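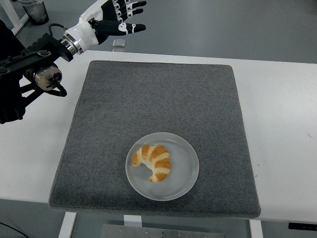 Satish Devadiga wrote in after my November column to say that public libraries should keep charging late fees, and that people who can't return a book on time have no business borrowing one. He put it more politely than that, and he has a point about the new novels, which can have a waiting list for months.

I still think the fees should go. Our branch took in $1,263 from them last year. Someone has to print the notices, mail them, handle the coins and argue with the man who swears he used the drop box. I doubt much was left after that.

The fee also lands on the wrong people. I have paid plenty of fines and never changed my habits, as I can afford them. A parent with 14 picture books out and no car on a Saturday is in a different spot. Once the account is blocked, the kids stop coming – and the books often stay at home for good.

Brabec dropped its fees two years ago and bills only for items that never come back. Arnik still charges by the day and blocks the card at five dollars. I have used both, and I wait no longer for a book in Brabec.

Charge for lost books. Let the late ones come home free.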